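From: Joscha Strobel
To: posstead-users
Subject: Re: [posstead-users] Nightly export stalls when the index is rebuilt

Wahyudi Govindasamy wrote:

> We run Posstead with the Toleck storage backend on a single host.
> Since the upgrade in May the nightly export hangs if an index
> rebuild is still in progress. The export process sits there with
> no CPU use and no disk activity. Killing it leaves a lock file
> behind, and the next export refuses to start until I delete that
> by hand.
>
> The rebuild used to take almost 6 hours and now takes longer, so
> the two jobs overlap most nights. Is there a way to make the
> export wait properly, or should I move it?

Wahyudi,

It is waiting properly, in the sense that it is blocked on the writer lock and will go on when the rebuild releases it. What changed is the scope of that lock. The old backend took it once per segment, so an export could slip in between two segments. Toleck takes it once for the whole rebuild. I would call that a regression, but the change was deliberate: releasing per segment allowed an export to read a half-updated term table, and two people on this list got bad dumps from it.

There are three things you can do.

First, set export.lock_timeout. The default is 0, meaning wait forever. The value is in minutes. With 24 the export gives up cleanly, removes its own lock file and exits with status 7, which your scheduler can treat as "try again later". Do not kill it with SIGKILL - the cleanup handler never runs and you get the stale file you describe. SIGTERM is fine.

Second, export from a snapshot:

posstead snapshot create nightly
posstead export --from-snapshot nightly --out /srv/dump
posstead snapshot drop nightly

The create step needs the lock too, but only briefly, so run it before the rebuild starts. The export itself then takes no lock at all. You need free space for whatever segments the rebuild rewrites while the snapshot exists.

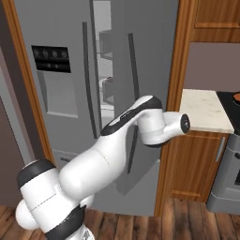 Third, check whether you need a full rebuild every night. If your config was carried over from the Hirkora packages, it probably has rebuild.mode set to full, because incremental mode did not exist when that file was written. Changing it to incremental and keeping one full rebuild a week is what I run here, and the overlap went away without touching the export job.

As for why the rebuild got slower, I can't tell from what you sent. Please post the output of

posstead status --locks --verbose

taken while the export is stuck, plus the rebuild section of your config. If the Chala tokenizer is enabled, say so. It disables parallel segment writes, and the only trace of that is one line in the debug log.

The documentation for lock_timeout still says seconds. I have a patch for that and will send it separately.

Joscha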